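Storing Movie Posters and Boxed Figures at Home
Blair Semple
12 Jan 2020

Measure the poster before buying a tube. The inside length should exceed the sheet by an inch at each end. Use acid-free tissue as the outer wrap and roll with the printed side in, no tighter than 3 inches across.

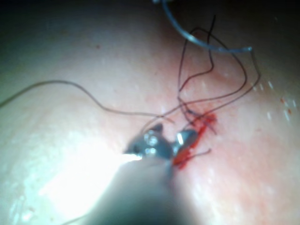
Folded one-sheets stay folded. Put each in a polyester sleeve with a backing board and store the sleeves flat. Do not press old creases with an iron. A fold that has started to split can be held with archival tissue tape on the reverse; office tape stains the paper and the stain does not come out.

Boxed figures go upright on a shelf away from outside walls. Keep the stack to two boxes. Windowed boxes need a rigid protector, and the price sticker stays on.
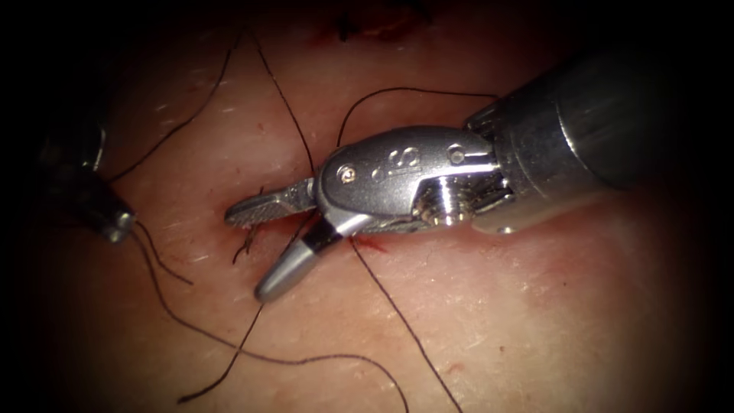 How do I clean a loose vinyl figure that has turned sticky?

Wash it in lukewarm water with a drop of dish soap, using a soft toothbrush on the joints. Rinse, blot and air-dry overnight. The stickiness is plasticizer moving to the surface, so expect to repeat the wash. Keep alcohol and acetone off painted areas.

For dust alone, a dry makeup brush is enough. Work from the top down.
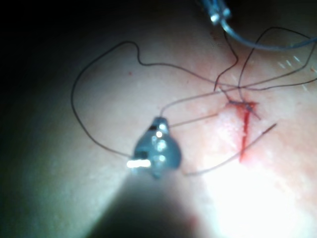 Metal charms and pins should be stored singly in small polyethylene bags. PVC pouches leave a green film on brass. Rubber pin backs can mark enamel on the piece below, so swap them for metal ones.

Label the outside of every container with title, year and condition. My own list runs to 141 items and gets checked each February. 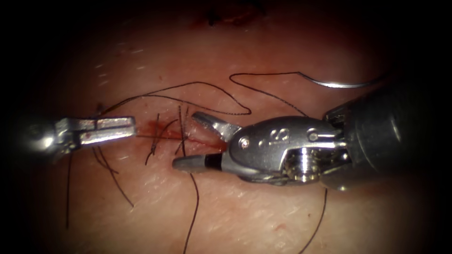 Replace silica gel packets at the same check, or dry the indicating type according to the maker's instructions. One 20-gram packet per shoebox-size container.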